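Minutes, chores-by-machine group. Trellthorpe, back office, 2 pm

Present: Joana Bettencourt (chair), Shahnaz Ranasinghe (notes), Musau, Chantharasri. Apologies from Clindis, no rep sent again.

**1. Last minutes**
Taken as read. Musau wants "folding" changed to "folding towels only". Agreed.

**2. Can it do the recycling yet**
Long one. Joana went through the bottle sorting log, 1,365 pick attempts so far. 332 flagged for a person to step in, mostly clear plastic lying on its side. Musau: that's too many for a shop floor, fine for a garage at home where no one's waiting. Chantharasri disagreed, said a teenager does worse and wants paying. Noted.

Labels seem to help, bare clear plastic doesnt. Crushed ones not tried. Caps on or off? Not recorded, should be. Shahnaz to add a column.

**3. Other chores**
- Dishwasher: unloading cups ok, cutlery no.
- Shelf facing: slow. 70 seconds for one tin, staff were doing the rest of the bay in that time.
- Laundry: see item 1.
- Mopping: parked, out of scope, Joana tired of it coming up.

**4. What do we tell the store managers**
Chantharasri wants to say "ready for bottles". Joana won't sign that. Settled on "ready for bottles with somebody nearby", wording to go round by email. Musau abstained.

**5. Money**
Quote for 2 more sets of finger pads, colour no issue. Approved. Clindis still owes us the invoice from December.

**Actions**
- Shahnaz: log column, circulate wording
- Musau: chase Clindis
- Joana: book bigger room, the heater in this one rattels

Closed 3:20 pm.
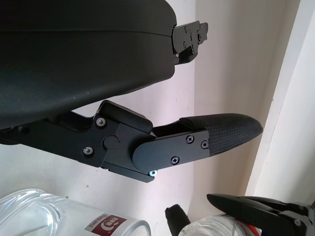 Item 2, clear bottles on their sides, red and white labels.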